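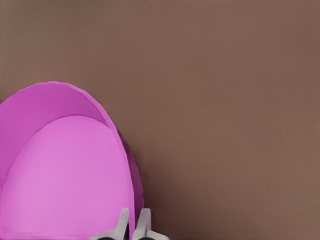

Search tickets... Go

Ticket 1885: Hot water goes lukewarm after a few minutes, upstairs only
Status: open
7 min read

Opened 5/16/19

Fault as reported: the shower in the upstairs bathroom starts at a decent temperature, then drops to lukewarm and stays there. Kitchen tap is fine. Boiler is a Plesik combi, fitted by the previous owners in December, paperwork in the drawer. Shower valve is a Wandis thermostatic bar. I have been told by the Biwott helpline that this is "almost always limescale". I have my doubts, seeing as they said the same about the last two faults and it was limescale neither time.

Entry 1
Did what the helpline asked. Turned the boiler off at the wall, counted to sixty, turned it back on. No change. I don't know what a restart is supposed to do to a shower, but it is on their list and they won't move to the next step until you say you've done it.

Entry 2
Took the shower head off and left it in vinegar overnight. A bit of white stuff came out of it. Flow is slightly better. Temperature is exactly as before. Helpline asked if I had used "the proper descaler" instead of vinegar. The proper descaler is sold by Biwott. I have not bought it.

Entry 3
Ran the bathroom basin hot tap on its own with a kitchen thermometer under it. It stayed hot for as long as I could be bothered to stand there. So the hot water is reaching the bathroom, and the boiler can keep up with one tap. I reported this and was sent the page on limescale again.

Entry 4
Measured the shower properly. Bar valve set to 38, which is where the safety button sits. Held 38 for the first couple of minutes, then slid down and settled at 23. That isn't lukewarm, it's cold if you are standing in it. Tried again with the button pressed in and the handle turned right up. Same drop, slightly later.

Helpline's view: demand elsewhere in the house. There was no demand elsewhere in the house. The washing machine was off and I was the only one in.

Entry 5
Visit from Janell Home Cover, under the policy. The engineer looked at the boiler, pressed some buttons, wrote down the pressure and said it was within range. He did not go upstairs. When I pointed out that the fault was upstairs he said the shower valve wasn't on the policy. He did say the boiler might need a new plate heat exchanger "at some point" and left a quote for 235 pounds.

I asked how a faulty heat exchanger would spoil the shower and leave the basin next to it alone. He said they can be intermittent. Perhaps they can. It would have to be intermittent in a way that knows which tap I'm using. Quote not accepted.

Entry 6
Read the Wandis leaflet, which I should have done at the start. It has a section on water pressure, and it says the valve wants hot and cold at something like the same pressure. Ours aren't. The cold upstairs comes straight off the main and is fierce. The hot comes through the boiler and isn't.

Closed the cold isolator under the floor hatch by half a turn and ran the shower again. It stayed at 38 for noticeably longer before it started to go. It still went, though, so I'm not calling this fixed. But it is the first thing in this whole log that has made any difference to the temperature.

Entry 7
Told the helpline about the isolator. They said customers shouldn't adjust isolators. I asked whether the pressure difference could be the cause and was told it was "unlikely in the majority of cases". Asked what happens in the other cases. They are going to call me back.

Entry 8
No call back. Took the cartridge out of the bar valve (water off, plug in the basin so the little screw didn't vanish). One of the two inlet filters, the one on the hot side, was half blocked with dark grit. It wasn't white and it didn't fizz in vinegar, so I don't accept that it's scale. Looks more like bits of old pipe or jointing paste to me. Rinsed it, put it back, handle now much easier to turn.

First shower afterwards was steady. I've had one good shower before during this and it meant nothing, so the ticket stays open for now. Isolator left where it is.

Still to do: repeat the thermometer test on a cold morning, find out where the grit is coming from, and get the Janell visit charge taken off, as no one looked at the item I reported.

Related tickets
Boiler pressure drops overnight
Basin tap drips after washer replaced
Towel rail cold at the bottom
Banging in pipes when toilet refills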